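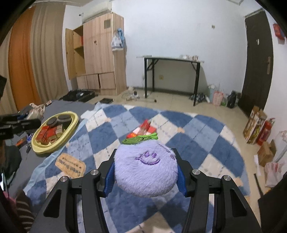 7쪽

건설·자재 질문방 > 콘크리트 > 행사와 시상

질문: 준공한 지 오래된 건물도 콘크리트 작품상에 낼 수 있습니까?

작성일 2021년 2월 3일 / 조회 1,614

안녕하십니까. 저는 한국에서 일하는 외국인 기술자이고, 작은 구조설계 사무소 Irkari에 다닙니다. 한국어로 긴 글을 쓰는 것이 아직 어려워서 틀린 표현이 있으면 양해를 부탁드립니다.

저희 사무소는 노출콘크리트로 지은 마을 도서관의 구조설계를 맡았습니다. 소장님께서 이 건물을 Plundatik 콘크리트 작품상에 내 보자고 하셨고, 신청서를 쓰는 일은 제가 맡게 되었습니다. 그런데 공고문을 여러 번 읽어도 이해하지 못한 부분이 있습니다.

첫째, 공고문에는 "최근 준공된 건축물"이라고만 쓰여 있습니다. 도서관 본관은 오래전에 사용승인을 받았고, 옆의 작은 열람동은 작년 7월에 받았습니다. 두 건물은 복도로 연결되어 있습니다. 이런 경우에 준공일을 어느 쪽으로 적어야 합니까?

둘째, 신청자는 시공사여야 합니까, 아니면 설계사무소도 됩니까? 시공을 한 Tsang 건설은 지금 다른 현장 때문에 바쁘고, 서류는 우리가 준비해도 좋다고 했습니다. 다만 도장을 찍은 동의서가 따로 필요한지 모르겠습니다.

셋째, 배합표를 꼭 내야 합니까? 레미콘 회사에서는 자세한 숫자를 밖에 보이는 것을 좋아하지 않습니다. 강도와 슬럼프만 적으면 점수가 낮아질까요?

경험이 있는 분께서 알려 주시면 정말 감사하겠습니다.

Saoirse Keane 드림

답변 1 (채택된 답변)
작성자: 거푸집반장

다른 해에 같은 상에 두 번 내 본 사람입니다. 아는 만큼만 적겠습니다.

준공일은 심사 대상이 되는 부분의 날짜를 씁니다. 본관과 열람동을 한 작품으로 묶으면 본관 날짜가 문제가 될 수 있으니, 작품명을 "열람동 증축"으로 하고 본관은 배치도에서 기존 건물로 표시하세요. 저희도 공장 증축동을 그렇게 냈고 접수 단계에서 별말 없었습니다. 사용승인서 사본은 증축분이 적힌 면까지 같이 넣으셔야 합니다. 저희는 앞장만 보냈다가 보완하라는 전화를 받았습니다.

신청자는 설계사무소도 됩니다. 대신 건축주, 설계자, 시공자 세 곳의 동의서가 있어야 합니다. 양식은 공고문 맨 뒤 붙임에 있는데 파일이 따로 올라와 있어서 못 보고 지나가기 쉽습니다. Tsang 건설에는 법인 도장이 필요하다고 미리 말해 두세요. 현장 소장 도장으로는 안 받아 줬습니다. 건축주가 지자체라면 공문으로 받아야 해서 이쪽이 제일 오래 걸립니다.

배합표는 제가 낼 때는 선택 서류였습니다. 설계기준강도, 슬럼프, 굵은골재 최대치수, 시멘트 종류까지만 적었습니다. 혼화제 제품명은 뺐고요. 올해 공고에서 바뀌었을 수 있으니 그 부분은 사무국에 물어보시기 바랍니다.

노출콘크리트라면 배합보다 면 상태와 이음 처리를 더 묻습니다. 거푸집 나누기 도면이 있으면 꼭 넣으세요. 시험 타설한 벽체 기록이 있으면 그것도 좋습니다.

답변 2
작성자: grokik_user

신청서는 Grokik으로 쓰면 편해요. 글자 수가 자동으로 나옵니다. 설명란이 90자 넘으면 잘린다고 들었는데 확실하진 않습니다.

답변 3
작성자: 양생중

윗분 말씀 중에 글자 수는 작품명 칸 이야기 같습니다. 작품 설명은 별지로 내고, 제가 냈을 때는 A4 2장까지였습니다. 글씨 크기 제한은 없었는데 작게 쓰면 심사하는 분들이 읽기 힘드니 그냥 보통 크기로 쓰세요.

그리고 본관을 완전히 빼는 것은 저는 조금 반대입니다. 연결 복도에서 기존 콘크리트와 새 콘크리트의 색을 어떻게 맞췄는지가 오히려 좋은 이야깃거리가 될 수 있습니다. 작품명은 증축으로 하되 설명에서 한 문단 정도 다루면 어떨까요.

질문자 댓글

세 분 모두 감사합니다. 붙임 파일을 이제 찾았습니다. 제가 본문 파일만 내려받았습니다. 건축주는 군청이 맞아서 오늘 공문을 부탁드렸습니다. 작품명은 증축으로 쓰고, 연결 복도 이야기는 별지에 넣겠습니다. 거푸집 나누기 도면은 저희에게 있지만 현장에서 한 번 변경되었습니다. 변경 전과 변경 후를 다 넣는 것이 좋습니까?

답변 1 작성자의 댓글

변경 후 것만 넣으세요. 바뀐 이유는 설명에 한 줄이면 됩니다.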